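Wonside: the two cuts compared

Wonside was directed by Ute Wegener from a script she wrote with Miklós Vörös. It is a spy film of the quiet sort. A clerk in a shipping office, Pirker, finds that one of the firm's ledgers is being used to pass messages, and he spends the rest of the film deciding whom to tell. Most of it takes place in four rooms and on one staircase.

There are two versions in circulation. I had only seen the shorter one until March, when I got hold of the disc with both. I have now watched each of them twice and made notes on the differences.

The longer cut adds 17 minutes. Nearly all of that is in the first half. The opening in the shipping office runs without a break until Pirker locks up for the night, where the short cut goes straight to the ledger. There is also a second meeting with Carvalho, the courier, in the station buffet. It explains how Carvalho knows the number of the locker, a point I had always put down to careless writing.

The chase on the staircase is the same length in both but has been cut differently. In the short version it is built from close shots and you lose track of which floor they are on. In the long version two wide shots have been put back, and the landing numbers are readable. Vörös is said to have asked for them. I prefer the wide shots, though the sound under them is thinner and the footsteps do not always match.

The ending differs by one line. Pirker says "I kept a copy" in the long cut and says nothing in the short one. I think the silence is better. The line makes him cleverer than he has been for the previous hour.

On the transfer: the short cut has the steadier picture. The restored material is a little softer and the blacks lean towards brown, so you can tell where each piece begins. Dialogue is clear throughout. The subtitles on the long cut are out by half a second in the buffet scene and correct themselves afterwards. The booklet gives the shot count as 352 for the short version and 410 for the long one.

If you have seen neither, start with the short cut. The long one is easier to follow but the first half hour drags, and the office material means more once you know what the ledger is for.
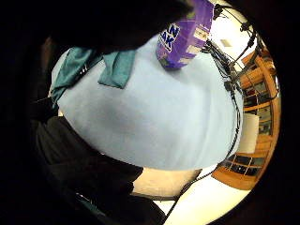
Hosham, 30 May 2020

Correction to the paragraph on shot counts. A reader points out that the booklet was reprinted and that the later printing gives 331 for the short cut. My copy is the first printing. I have not counted them myself and have left the figure above as it was.

Next post: the soundtrack album, and why the staircase cue is missing from it.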